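Why Does Ink Stick to Paper?

Pick up a pen and draw a line. Well done. You have just done something that took human beings thousands of years to get right, and you probably did it while thinking about lunch.

Ink seems simple. It is wet, it goes on the page, and then it stays there, even when you wish it wouldn't. But how does it know when to stop being wet? And why does it wash off your hands in three days and off your school shirt never?

What is ink made of?

Every ink has two main parts: something to give it colour, and something runny to carry the colour about.

The colour might be a dye or a pigment. A dye dissolves, like sugar in tea, until you can't see any separate bits. A pigment doesn't dissolve. It is a very fine powder that floats about in the liquid, like mud in a puddle, only tidier and more expensive.

The runny part is often water. Sometimes it is alcohol (the sort in cleaning sprays) or a thick, sticky oil.

Soot, glue and patience

Some of the earliest inks were made from soot. People burned oil or wood, scraped up the black stuff that was left, and mixed it with water and a little glue. The glue helped the soot cling to the page. People in Egypt and China were writing with ink like this well over 2000 years ago, and plenty of it is still as black as ever. Your felt-tip drawing on the fridge may not do so well.

Later, in Europe, people made ink from oak galls. An oak gall is a hard little lump that grows on an oak tree when a tiny wasp lays its egg there. Somebody looked at this and thought, "I could write a letter with that." They crushed the galls, soaked them, and added a salt made from iron. The ink went on pale and turned darker as the air got to it. It could also eat slowly through the paper, so some very old letters now have holes where the words used to be.

How it gets from the pen to the page

Paper looks flat, but up close it is a great tangle of plant fibres with gaps in between. When ink touches it, the liquid creeps into those gaps all by itself. This creeping is called capillary action. It is the same thing that happens when you dip the corner of a tissue in your drink and the drink climbs up to meet you.

A felt-tip uses the same trick twice. Inside the barrel is a spongy stick soaked in ink. The ink creeps along the stick to the tip, and then out of the tip into the paper. Nothing pushes it. There isn't a pump or a tiny man with a bucket.
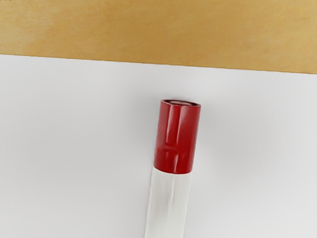

Once the ink is in the paper, the water or alcohol floats off into the air. We call this evaporation. The colour can't float off, so it stays behind, tucked in among the fibres. It also explains what happens to a pen whose lid has been left off since November. The liquid has gone, the colour is stuck inside, and no amount of licking the tip will help. (Please don't lick the tip.)

Ballpoint pens do things differently. Their ink is a thick paste, and a very small ball in the end rolls it on to the page, rather like a wheel that has been through something nasty.

Washable or not?

Washable inks use dyes that love water. Put them in the wash and off they go with it. Permanent inks usually hold their colour in a kind of plastic or resin, which sets hard and takes no notice of water whatsoever. The word to look for is on the side of the pen. Most people read it afterwards.

Skin is a special case. Its outer layer is dead, and it is always flaking off and being replaced, so even permanent ink goes in the end. Your shirt, sadly, does not grow a new outer layer.

Try it yourself: the secret colours in black

You will need a strip of kitchen paper, a washable black felt-tip and a glass with a little water in the bottom.

Draw a thick line across the strip, 3 cm from one end. Hang that end in the glass so that it touches the water but the line stays above it. Wait 10 minutes. Go and annoy somebody else while you do.

As the water climbs, it carries the dyes along with it. Some travel quickly and some dawdle, so they spread out and you may find blue, purple, or even yellow hiding in your black. Scientists call this chromatography, and they use it for serious work.

Try a brown or green pen next, and put an old plate underneath.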